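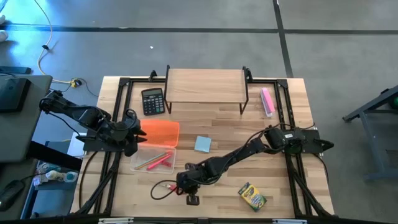 How many practice runs should a student team log before a school robotics showcase?

Plan on enough runs that the last ten in a row look the same. For most student teams that takes a couple of weeks of short sessions, with every run written down, including the bad ones.

Posted in Clubs and Classes, October 20, 2022

Plirnmont
Hello everyone, and thank you in advance for reading all this! I help with an after-school club, and our kids are working on a desk-tidying project with two arms, the sort of thing where the pencils go in the case and the sticky notes end up where they belong. We have logged 141 runs so far. My trouble is that the kids want to change something after every single miss — the starting spots, the speed, the order of the steps — and by the end of the afternoon we can't tell which change helped. How do other clubs handle this without taking all the fun out of it?

Clalell
Oh, I remember this so well! Our group did the very same thing last June, and what settled us down was a plain spiral notebook. One page per setup, and you may not turn the page until you've done a full set of tries with it. We let the kids argue about the next change while the tries were going on (and boy, did they argue), but hands stayed off until the page was full. We ended up with 160 runs in the book, and the students could flip back and see for themselves where things got better. I'd also put little pencil marks on the table for where each item starts. Ours kept drifting an inch or two toward whoever was sitting closest, and we spent a whole week blaming the program for it.

If two of your kids really can't agree, let each one own a page and compare them at snack time.

Marsden
Start with fewer objects. We used 2 until it was boring and then added a third.

Droncombe
I agree with the notebook, though we use a shared spreadsheet because our students' handwriting is — well, they're twelve. Give "almost" its own column. We had 71 runs marked as failures one term, and a good many of those were dropped at the very last step, so we'd been fixing the wrong end of the routine. Good luck at the showcase, and please come back and tell us how it goes!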